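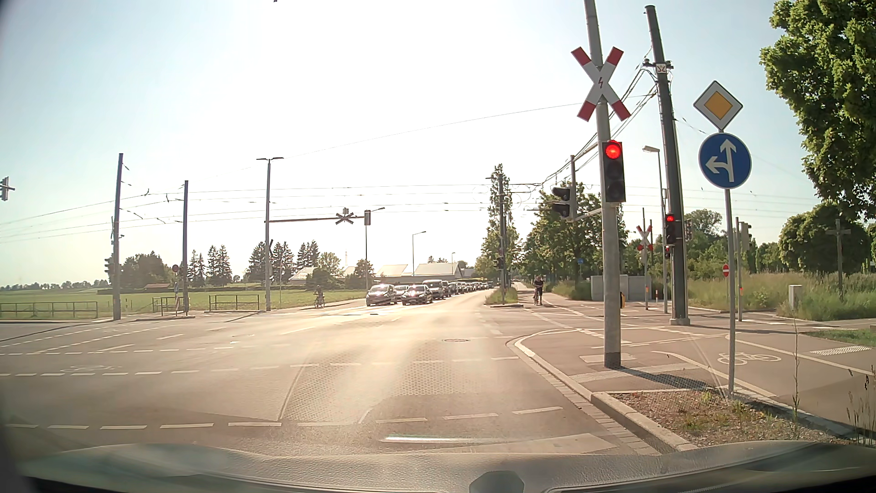
Resurfacing notes, Hutchins section

Binder course on the Kanau approach is complete – 587 tons placed, with core density within spec. Joint sealing follows in December.
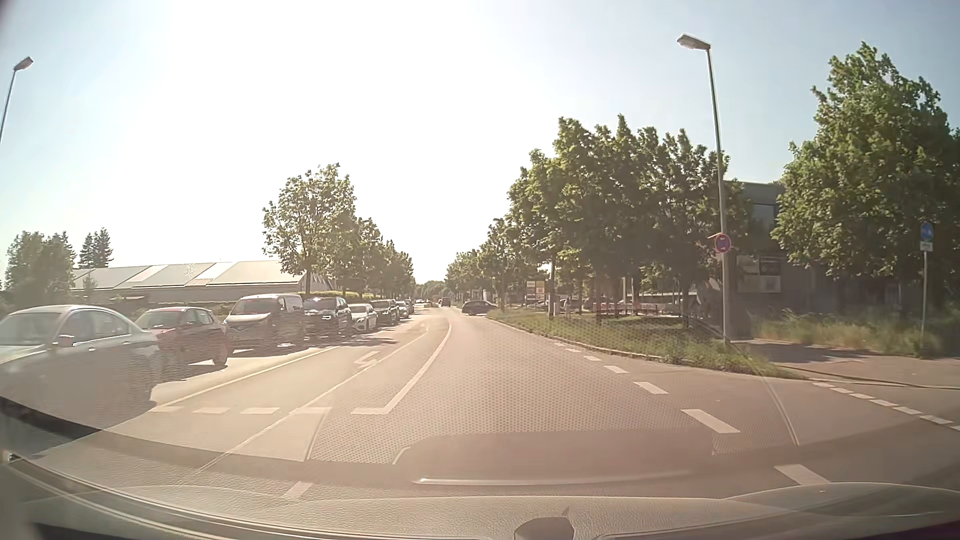
The Skaststead plant will supply the surface mix at 26 tons per load. Garnet Chan holds the delivery tickets. 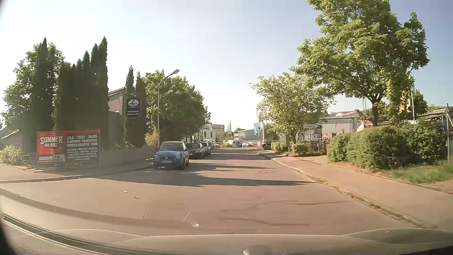

Residential streets get the thinner overlay. Where there are no painted lane markings and cars park along the left curb, paving runs in two passes. Send access questions to Kedir Dinsa.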